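Pamden – Table setting and tidying sessions, call for participants

Last updated: February

Pamden is looking for 16 adults to take part in a set of short sessions on how people lay a small table for a light meal and clear it afterwards. We are interested in ordinary habits: where the cutting board goes, when the placemat comes out, what gets put down first.

Each session lasts two hours. You will set a place for one person, move bread or pastry to and from a board, and then put everything away. You will repeat this several times with small changes to the layout. Some of the work is repetitive, and you will be on your feet for most of it.

You do not need any kitchen or restaurant experience. You should be 18 or older, comfortable handling food items, and able to come in for at least three sessions. Left-handed people are especially welcome – we have had few so far.

Sessions run on weekday evenings, with one group on Sunday at 10 a.m. Pay is by the session and is sent at the end of the month. Parking is behind the Cârstea building.

To apply, write to Maricica Tănase at the Pamden front desk with your name, a phone number and the evenings you are free.

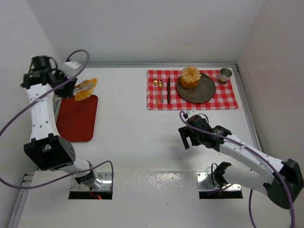 Please also mention any food allergies when you write. We will reply to everyone within a week.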